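Basket trial, small table — February
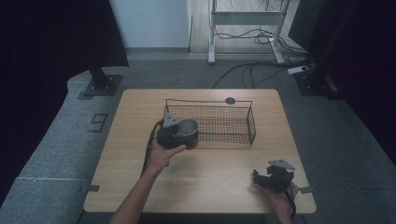 Entered by: bench notes, Ralia room
Time: 10.40, carried on after lunch

Picking up from the last entry, where we had settled on the black wire basket for the cups and not settled anything else. The job is still the one on the Lutard sheet: get the metal cups off the table and into something that can be lifted and carried to the sink in one go, without chipping the table or bending the basket.

Basket set with its long side across the table, towards the back. I had it end-on last time and did not like it, as the reach to the far end was too long and I kept brushing the rim with my wrist. Side-on, the front rim is close and everything goes in over it.

Cup goes in from the left front. Mouth up for the first half of the runs, mouth down for the rest. Mouth up is quicker. Mouth down is steadier on the mesh but needs a turn of the wrist before the rim, and the turn is where I slow down. Average for mouth up was 4 seconds from lifting to letting go. I did not time mouth down properly and will do it again.

Total for the day was 73 placements, with a break at 60 to stretch. Three cups tipped over, all of them mouth up and all put down close to the side. The wires give a little there and the base does not sit flat. Keep to the middle of the mesh where possible.

Noise: metal on wire is loud, louder than I remembered. Tried a folded tea towel in the bottom for the last few. Much quieter, but it rucks up when a cup is dragged and then has to be straightened. A thin rubber mat cut to size might do better. Mughal do one at 300 mm wide — need to measure the inside of the basket before ordering, not the rim.

Table: pale oak top is holding up. I checked the clips near the front corners before starting and again after lunch, no movement. Wiped down with a damp cloth at the end and dried straight away.

Cables on the floor want tidying again, mostly at the far end under the white stand. Left them for now.

To do:
Time mouth down, same number of runs as mouth up.
Measure inside of basket.
Ask Esau stores if they still have the deeper basket, same mesh.
Try two cups stacked — not sure the rim clears.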